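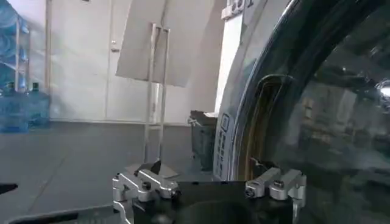
**What does it cost to get a robot arm doing household or laundry-room jobs?** More than the arm. Plan for the arm, the gripper, the mounting, the things it will work on, the floor space and a good slice of somebody's week, and price each of those on its own line before you talk to a seller.

## Equipment budgeting for small robot projects

Equipment budgeting (some people say "cell costing", which I've never warmed to) is the job of working out what a robot set-up will need before anyone orders it. I've done it four times now, twice badly, and the notes below lean on the set-up we planned at Skokcombe, plus what I picked up from the people at Kurnton who went through it a year before us.

### What goes in the budget

The arm is the line everybody looks at first, and it's often the easiest one to price because the seller hands you a number. The rest is scattered. You want a gripper, a wrist camera if the job needs one, a stand or cart, cabling, a computer that can keep up, and a stop button within reach of wherever people will stand. Then there are the appliances or fixtures the robot is meant to handle. A front-loading washing machine is a popular choice for practice work (big door, awkward seal, plenty of little buttons) and a second-hand one will do nicely for most of it, provided the door catch is sound!

Our first plan at Skokcombe had £700 against "fixings and sundries". I was quite proud of it. It went on brackets, bolts, two power leads of the wrong length and then two of the right length, and we were asking for more by January.

### Grippers and fingers

Two-finger grippers are the usual starting point. The body gets bought once; the fingers are what you keep paying for, so I'd list them separately. Machined metal fingers cost more to have made than printed ones and they hold their shape, but they will mark a painted panel if the arm comes in crooked. Printed fingers are cheap to change when you're still guessing at the shape. Most people I know end up with both in a drawer.

Check the opening width against the real handle or door edge, with a ruler, before ordering. Deepika Venkataraman at Kurnton keeps a sheet of every handle, knob and catch on their list with its depth and thickness, and I copied the idea shamelessly. Ours got to 134 rows, several of them the same drawer pull entered by different people.

### Buying, hiring or borrowing

Buying makes sense if the arm will be in use most weeks. Hiring suits a trial, though read the part about who pays for a damaged wrist. Our quote from Rodrigues, a hire firm we've used for other kit, came to £3000 for the trial period with delivery on top, and the gripper was extra. It seemed steep until I added up what we'd have spent owning the thing while it sat in its crate waiting for a table.

Borrowing from another group is lovely when it works, but write down the return date and who is paying for spares.

### Software and upkeep

Arms usually come with their own control software, and you may want something else for recording runs and keeping track of them. We use Uvow for the booking and logging side, and it's charged per seat, a detail I missed on the first pass (we had five people and I'd budgeted for two). Put in a yearly line for support as well, even a small one. Cables wear where they bend. Fingertip pads go shiny and need replacing, and a pack of 50 lasted us a good deal less time than I'd promised.

### Space and reach

Reach figures on a data sheet are measured in open air. Put a round door in the way and you lose a surprising amount, particularly with a front-loader, where the arm has to get past the glass and then turn in towards the drum. Manikandan Salian does our layouts with masking tape on the floor and a broom handle for the arm. It looks daft and it has caught two bad layouts so far, one of which would have put the control box behind a door that opens inwards.

Leave room for people to get round the back of the appliance. Leave some for storage too, wherever you can find it.

### Timing

Delivery dates slip, so I order in this order:

1. Anything with a long wait, normally the arm.
2. The stand or base, once the arm's bolt pattern is confirmed in writing.
3. Appliances and fixtures.
4. Fingers, pads and spares.

The prices here are the ones on my sheet as of October 19, 2025, before VAT. I still haven't found a good way of costing the training days, and at the moment they're down as a single line with a question mark next to it.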